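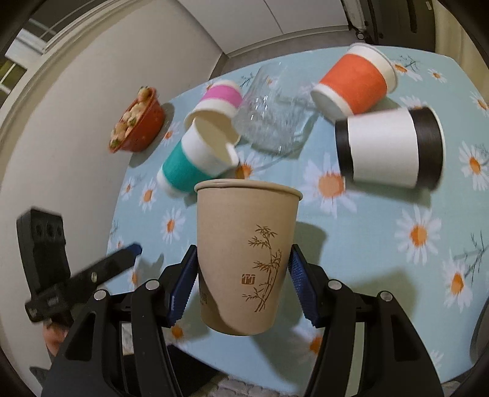

Planning the purchase of hand-held gripper equipment should begin with a written statement of the work the equipment is expected to do. Departments that start from a supplier's price list tend to order for the tool and leave out everything that surrounds it. The statement need not be long. It should name the objects to be handled, the surfaces they will rest on, the people who will hold the tool and the length of a normal session. For tabletop work of the kind shown, in which a paper cup is held between two ridged blue fingers above a flowered tablecloth, the statement should mention thin-walled items that give under pressure, and should list clear glass separately from paper. Each of these points has a bearing on the order that is eventually placed.

Step 1. Write the statement of work

Use one side of paper. Describe the tasks in plain terms, such as lifting cups, setting them upright or placing one inside another. State whether the work will be done in one room or moved between several. If the tool is to be used in furnished rooms, say so, as the quotation may otherwise assume a fixed bench. The statement should be signed off by the budget holder before any supplier is approached.

Step 2. Separate the tool from the parts that wear

A quotation for a gripper will normally give a single price for the complete unit. Ask for this to be divided into the body, the linkage, the fingers and the mounting brackets. Finger pads are a consumable item and should be entered in the running budget, not in the capital line. Ask whether pads can be bought on their own or only as a pair with the finger, and whether they can be changed by the user with ordinary hand tools.

Our own order for the Flasden project was delayed because replacement fingers had been left off the first request. The second request went through the full approval process again, although the sum was small. Applicants are now required to include at least 2 spare sets of fingers with every tool.

Step 3. Obtain comparable quotations

Send the same statement of work to each supplier on the same day. For the current round, quotations were invited from Tinatitz and Treltero. The two firms set out their prices differently, and the figures could not be compared until each had been asked to show delivery, cables, software licences and training as separate lines.

The Tinatitz quotation came to 1,529 for the complete tool with cables, before tax. The Treltero quotation was 2,000 and included training and a longer warranty. Once training had been added to the lower figure, the difference was small enough for the decision to be made on repair times. Officers should record the reason for their choice in the same manner, whichever supplier is selected.

Quotations are usually held for 30 days. If approval is likely to take longer, ask for an extension in writing before the period ends.

Step 4. Budget for props and room costs

Props are often left to petty cash, and this makes it difficult to see what a programme of work has cost. Enter them as a line of their own. Under this heading include:

- disposable items such as paper cups, in more than one printed design where the work calls for variety
- glassware, with an allowance for breakage
- bowls and table coverings, including a second covering for use while the first is being washed
- storage boxes with lids
- food items, where used, to be bought in small amounts for each session

Patterned table coverings may be ordered as well as plain ones if the statement of work asks for varied backgrounds. They should be measured against the table beforehand. Room hire, cleaning and any extra lighting belong in the same section of the budget.

Step 5. Allow for staff time

The time of the person holding the tool is likely to be the largest single cost over a year. Include setting out the table, resetting it between attempts, rest breaks and checking the recordings at the end. A session planned at two hours should be entered as three. Where two people are needed, one to operate and one to reset, both should be shown.

The weight of the tool should be obtained in writing and passed to the health and safety officer before the order is placed. A trial loan is strongly advised – most suppliers will agree to one if asked at the quotation stage.

Step 6. Submit the request

Requests are entered on the Sial purchasing system under "Equipment – automation". Attach the statement of work, each quotation and the completed budget sheet. Requests received before the end of July are considered for the autumn round. Later requests are carried forward unless the department can meet the cost from its existing allocation.

Step 7. Check the delivery

Open the boxes within two working days of receipt. Compare the contents with the order line by line, including bolts, brackets and spare fingers. Open and close the gripper by hand, confirm that the fingers meet evenly and enter the serial number in the asset register. Any shortage should be reported to the supplier by email, with a copy to the purchasing office. The invoice should not be passed for payment until the missing items have arrived.

Last updated: July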